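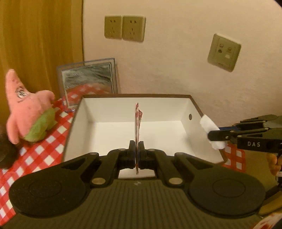

Ralteo open day in August - who went, and was it worth the drive?

14 posts in Meetups and Visits

benchmouse
Posted 9:12 pm

I finally got myself to the Ralteo open day after missing it two years running, and I promised a few people here I would write it up, so get a coffee, this is going to ramble. Parking was easy, the building was not (go in by the loading dock, the front door is locked no matter what the sign says). Veronica Buzatu from Ralteo did the welcome talk and she was lovely, very patient with a boy in the second row who wanted to know whether robots get bored.

The part I enjoyed most was the table where people work the hand-held grippers themselves. You squeeze, the two fingers close, and everything you do gets recorded so an arm can learn from it later. The job was tidying little things into an open white box. I stood there far longer than was polite! Watching a playing card held upright between two black fingers over that box made me appreciate my own thumbs in a way I never had before. They have up to 600 recordings of the box job so far, according to the handout.

Then there was a talk on the Tonumov controller, which went over my head, and sandwiches, which did not.

oldsolder
Posted 9:40 pm

Nice write-up, thank you. I have to be the grump, though. I drove a long way to see robots, and for most of the afternoon I saw people doing chores with fancy tongs. The arm in the back hall ran for maybe ten minutes. If you advertise a robot open day, run the robot.

benchmouse
Posted 9:58 pm

That's fair about the arm, I wished for more of it too. But I thought the tongs WERE the interesting bit. I'd read about teaching by demonstration and it stayed foggy until I saw somebody try to let go of a card neatly.

pia_requena
Posted 10:21 pm

I help with the Requena robotics club and we took our older kids along. They were glued to that table. One of them noticed that a stiff card and a crumpled tissue ask for completely different handling - you can come at the tissue from nearly anywhere and get hold of something, but the card wants you square on to it. We talked about it all the way home.

Also loved that the table was dressed up, with the red and white checkered cloth and the pink starfish plush in his green shorts standing next to the box. It felt like somebody's kitchen. My youngest asked if the starfish was for sale.

oldsolder
Posted 10:34 pm

The starfish was the best behaved machine in the building, I'll give you that.

I still don't see why you need two grippers for putting small things in a box. One hand does that fine.

tcoman
Posted 11:05 pm

Tudor Coman here, I was on the afternoon shift at the demo tables, so salt to taste. You can do a card with one, sure. We like two because people naturally use both hands at home, one busy with the card and the other already bringing the tissue over to the rim, and we want that overlap in the recordings. If we only taught one hand at a time, we would get an arm that waits its turn for everything.

And oldsolder, point taken about the back hall. I've passed it on. We would like to run the arm for longer next time, with a proper schedule on the door.

oldsolder
Posted 11:17 pm

Well, that's a decent answer. The overlap thing I hadn't thought of. I'm not promising to enjoy the drive, but put me down for the next one.

wirenut_gail
Posted 7:48 am

Did anyone pick up the Raltusach leaflet? Mine went through the wash in my jacket and I only wanted the page with the finger pads on it.

pia_requena
Posted 8:15 am

I have two, Gail. Message me your address and I'll mail you one. The finger pads are on the back page, under the map.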